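Small-batch baking in a toaster oven: your questions answered
Last updated May 16, 2026

I started Jadidlow because I moved into a flat with no proper oven and refused to give up biscuits. Since then I've had the same handful of questions land in my inbox over and over, so I've put them all in one spot. If yours isn't on the list, send me a message and I'll get to it (slowly — I bake more than I type).

Can I really bake a cake in one of these?

Yes, and a good one! Stick to a small tin, 15 to 18 cm across, and leave a gap between the tin and the walls so the air can move. Loaf cakes are a bit trickier as they rise up towards the top element. I lay a sheet of foil loosely over mine at the halfway mark and they come out lovely.

Do I need to change the temperature in the recipe?

I drop it by 10 or 15 degrees and start checking early. Small ovens run hot in bursts, then cool off, then run hot again. A cheap oven thermometer hung off the rack will tell you far more than the dial does. Mine read nearly 20 degrees over for the first year I owned it and I blamed my recipes the whole time.

Where should the rack go?

Middle for cakes and slices, low for anything with pastry on the bottom, high for cheese on toast. If your model only has one position, put a second tray underneath to shield the base of whatever you're baking. Pull the rack out before you preheat if you need to move it, please. I have the scar.
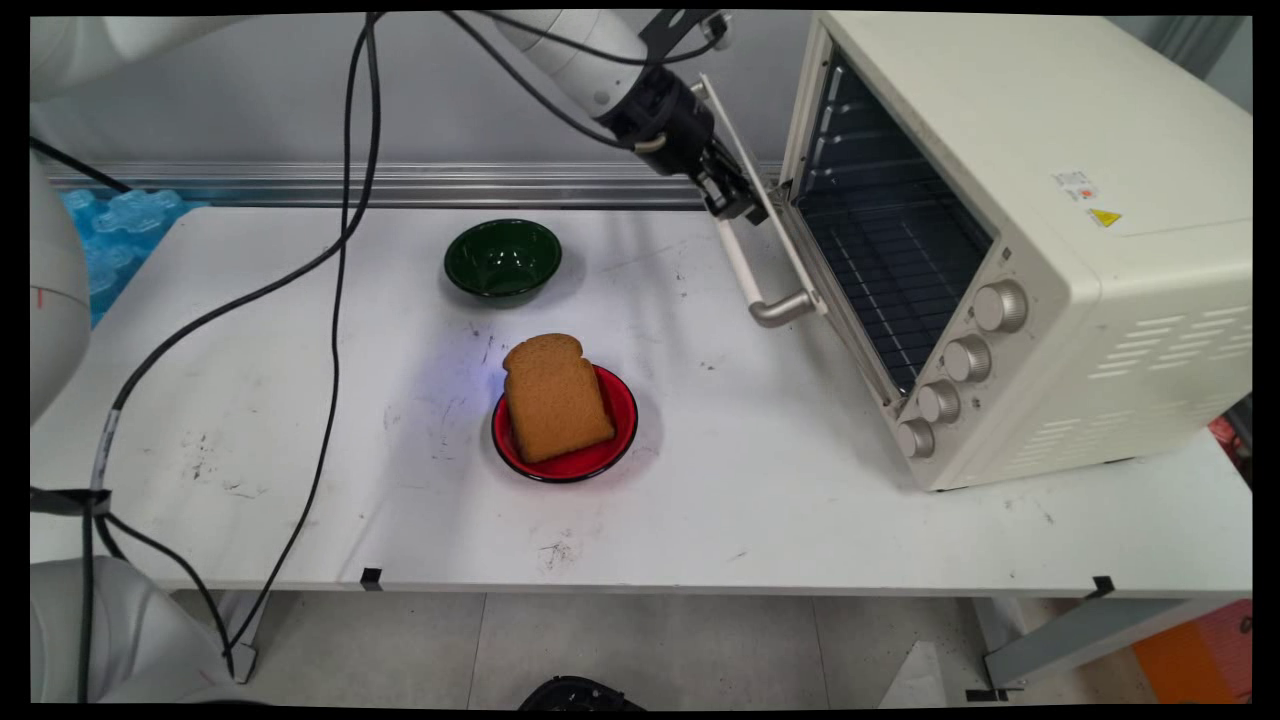 Door open, wire rack in.

How long do I preheat for?

Ten minutes at the least, whatever the little light says. The light only knows the element has hit temperature once. The walls and rack need a while longer to catch up, and scones in particular will sulk if you rush it.

What wattage should I look for?

My main one is 1690 watts and it gets through a tray of biscuits without fuss. I had a 1000 watt model before that, and it was fine for reheating pies but pretty hopeless with bread. If you rent, check what else is sharing that power point. Kettle plus oven was one too many in my old kitchen.

Can I halve any recipe?

Most of them. Eggs are the annoying bit: whisk one in a cup and tip in half by weight. My basic butter cake makes around 600 grams of batter, enough for one small tin with a spoonful left over for the cook.

What should the oven sit on?

Something flat and steady that doesn't mind heat, with plenty of clearance at the back, sides and top. Your manual will give the distances for your model. I keep a bit of bare bench beside mine too, so there's always a spot for the cooling rack. 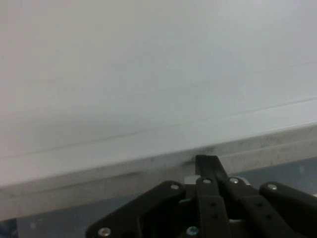
A plain pale surface, easy to wipe down.

How do I clean the glass?

Bicarb and a splash of water, mixed to a paste, left on the cold glass for half an hour, then wiped off with a damp cloth. Keep it away from the elements. Crumb tray gets emptied every week, or every day if you're a crumpet household like us.

Do you sell a recipe book?

I do! The Morkine Street Baking Book is on the shop page as a download, and the new edition with the slices chapter is due in July.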